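## 3. Evaluation of the Zistley Two-Arm Tabletop Kit

The kit under review was supplied by Jumwood for one semester and assembled by our group in December, with Rocío Ventura as project lead. The department wished to know whether it could replace the older Bonwood trainer in the second-year laboratory. Our assessment covered assembly, documentation, and performance on one household task: moving dishes between a tabletop and a wire rack.

### 3.1 Assembly

Both arms bolt to mounting plates on the front rails. The printed manual gives the correct order of steps but omits cable routing entirely. We followed the online supplement, which leaves a generous loop at each elbow. A loop that is too short pulls on the wrist at full reach — we re-routed the right arm twice before testing began.

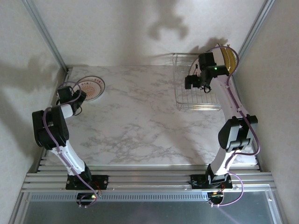

### 3.2 Dish Task

The group completed 150 trials under the Pacheco grading sheet used in earlier reports. A trial was stopped after 90 seconds. Plates with a raised rim were the easiest to grasp. Flat plates tended to slide on the smooth surface, and 4 trials were excluded after a software restart.

Placement in the rack proved harder than pickup. The jaws must clear the upper rim of the basket and then release without touching the plate already stored, and small errors in the taught position had a large effect.

### 3.3 Support and Cost

Jumwood answered written questions promptly. Replacement jaws are sold only in pairs. The quoted price of 3000 dollars excludes the enclosure, and the department should request a revised quotation before placing an order.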